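Unit 8: Desk Loads and Outlet Planning
Course notes, S. Chamoun

Read before the February lab. Bring the load worksheet and a calculator. Symbols follow the Unit 3 sheet.

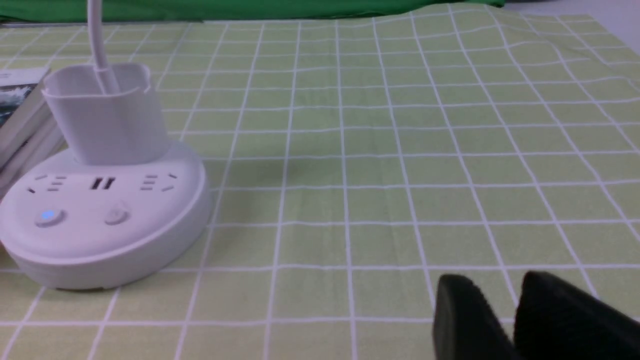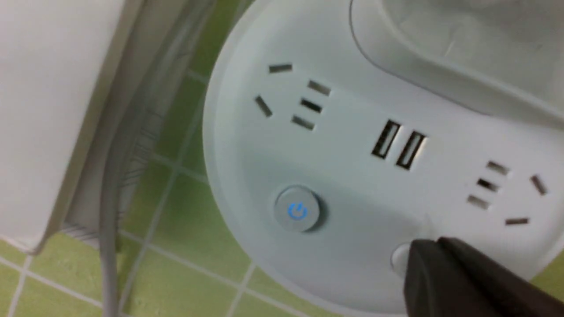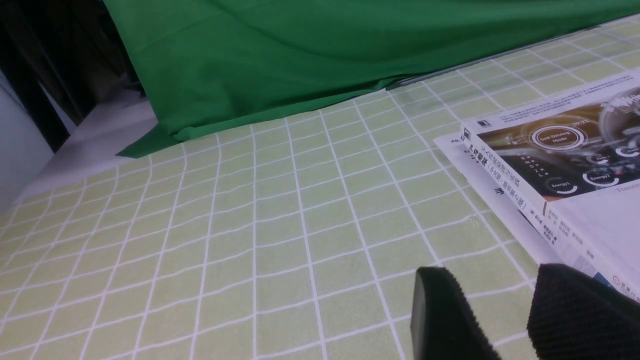
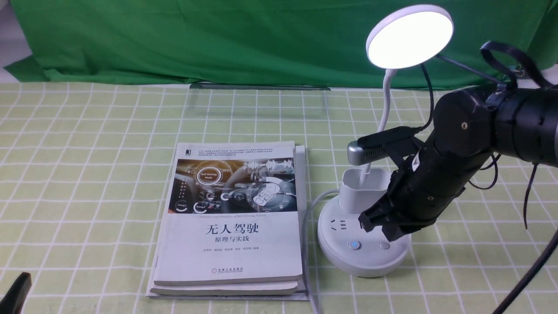

The load on a circuit is the sum of everything that may run on it at the same time, and the worksheet is filled in on that basis. List each device by rated power in watts, then divide the total by the supply voltage to get the current. A base that combines a lamp with outlets, like the white one beside the books, takes more than one line: the lamp on its own, then whatever is plugged into the sockets. Do not enter the rating of the base as a load — it is a limit.

Worked case: the Stetsiuk reading room. Connected load is 3,462 W, of which desk lighting accounts for 606 W. At 230 V the total current is 15.1 A. Switching off the lighting leaves 2,856 W, or 12.4 A.

Exercise. A study desk at Zirnov carries 345 W. Find the current at 230 V for one desk, then for 8 desks on one circuit. State whether a 16 A breaker is adequate and show the margin.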